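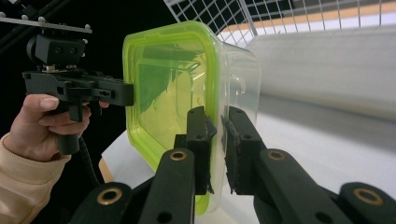
The Nesa hand-held gripper pair was assessed at the Prestport training workshop over one month of regular use, beginning in March. The review covers setup, routine care and the replacement of worn parts, and was prepared for sites that expect to maintain the grippers with their own staff. The evaluation cell consisted of a table between two aluminum rails, with one cabled gripper for each hand. Household items served as test objects. A clear food container with a lime-green lid proved a useful one, as its smooth wall must be pinched between the two finger pads and gives little help to a tired pad.

Setup is straightforward. Two people, Rin Sugawara and Osamu Kobori, had the cell ready in one morning. The printed guide is clear on the order of assembly but says too little about cable routing. Each cable should leave the handle freely and drop outside the table edge. Our first arrangement pulled on the left handle whenever the operator reached forward, and the cable had to be run again. The camera mount should be tightened before the cable is connected – the guide gives these steps in the opposite order.

Finger pads are the main wearing part. The maker advises replacement at 900 grasps. On thin rims and hard plastic we would inspect them well before that figure, paying attention to the inner face and the lower corners, where the material begins to lift. 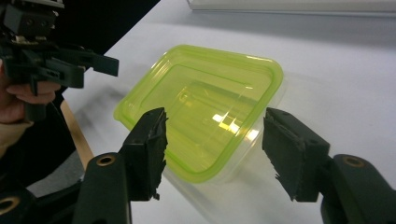
Finger pads with ragged edges, open container on the table.

Replacing a pad takes 10 minutes. The old material must be removed completely and the finger wiped clean before the new pad is pressed on. Pads should be changed in pairs. When Yupin Kaewsai fitted a single new pad as a trial, the jaws closed off center and the opening had to be calibrated again.

The linkage turns on brass bushings, which need little attention. A dry cloth at the end of each shift is enough, and no oil should be used near the pads. The arms should be opened and closed by hand before work starts. Any stiffness usually comes from a pivot screw that has been overtightened.

A short placing task was used as the daily check. The operator works with both grippers at a white wire basket and a food container, and the supervisor watches for slipping, uneven closing or a cable that catches on the wooden border of the table.

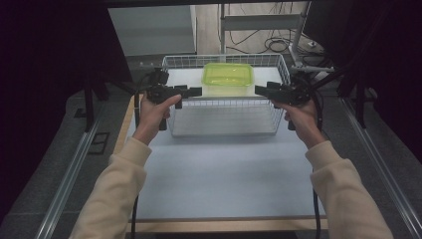
Évan Perrin objected that a daily check is excessive for a cell in light use, and that at Tirkumora the same grippers were checked once a week without any loss of quality. He added that the pads there were stored flat in a closed drawer, and that this did more for their service life than any inspection.

The point about storage is accepted, and we have adopted it. We continue to recommend the daily check where several operators share one pair, as each person squeezes the trigger differently. It occupies 5 minutes and can be done while the recording computer starts.

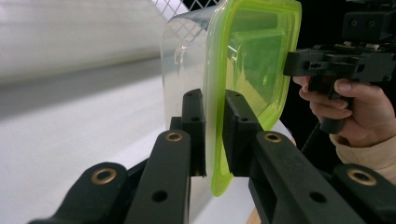 Spare parts are supplied through Bakilana. Our order for pads arrived promptly, while the replacement pivot screws took three weeks. Sites should hold a small stock of both. The screws are sold only in full sets, an unnecessary expense when a single one has been lost.

The grippers are recommended for purchase, with a rating of 3 out of 5 for documentation and 5 out of 5 for ease of repair. Questions on the pad replacement procedure may be addressed to Yuzuki Kikuchi at the Prestport workshop, who also keeps the revised cable routing sheet.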